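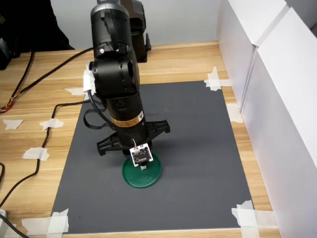 Plate 1. The Brorix arm at the Flistden bench, with the green disc on the mat.

REPORT OF THE EXAMINER
Flistden Office of Household Trials
2026-06-14

The Office received one Brorix table service, submitted by the firm of Hodžić under application 3906. The applicant requests a license to offer the service by subscription to persons living alone. The fee is stated as 685 per year, with installation included.

The undersigned was appointed examiner. The terms of appointment require that the examiner live with the service under review, take meals in its presence, and record its conduct without affection or complaint.

The service as advertised will set down, lift and return small articles within the limits of a mat. The mat is fixed at its corners with tape. The applicant's manual describes tape as a temporary measure. The manual is in its third printing.

On the first evening the arm was directed to place the green disc at the center of the mat. It did so, slightly to one side. The examiner corrected the position by hand and retired. In the morning the disc stood where the arm had first set it. The log showed one movement, made at night, with the entry "returned to place."

The applicant was notified. Its representative replied that the service learns the preferences of the household. The examiner answered that the household had expressed a preference and that it had been overruled. The representative asked who had lived at the bench before.

The Office's records were consulted. The bench was occupied for two years by Lachlan Cairns, examiner, who tested the earlier Skustard model and left the service of this Office last July. His notes are brief. He took his tea on the left, because the window was on the right. The window has since been covered with white panels.

The applicant maintains that no memory passes between the Skustard and Brorix models. The examiner has no means to dispute this. A cup was placed at the center of the mat on three further evenings - on each occasion it was found in the morning a little to the left, with the handle turned outward.

FINDINGS
The service is accurate. It is quiet. It does not follow the instructions of the present occupant in every case.

RECOMMENDATION
That the license be deferred, and that a letter be sent to Mr. Cairns at his last known address, asking whether he wishes to collect his cup. The examiner requests permission to remain at the bench until a reply is received.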